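Fajardo Street Choir, November meeting

I took the notes again (my pen, my problem!) so shout if I got you wrong. We started at 7, four of us at first and then the altos all came in together.

Money first. We had 1,810 in the account last month and we're at 1,712 now, mostly sheet music and the piano tuner. Concert clothes came next, and we're going with plain blue T-shirts, no print, whatever shade you own.

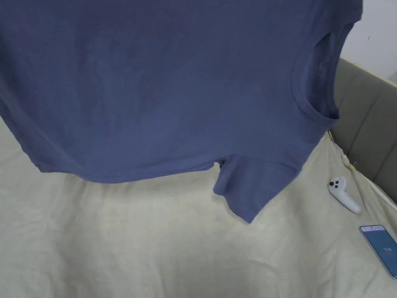
Hanna Nechyporuk wanted to know if we could sort out the running order before anything else, as the second half still has two slow songs back to back. Fair point! We moved the lullaby up before the break and everyone seemed happier.

Parking at Osum Hall is still a mess, so please share rides on Saturday if you can.
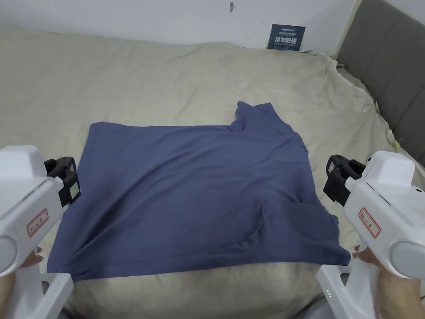

I'll call the hall about opening the side gate, and I'll ask about the heating too while I'm at it. Cookies next time: tenors.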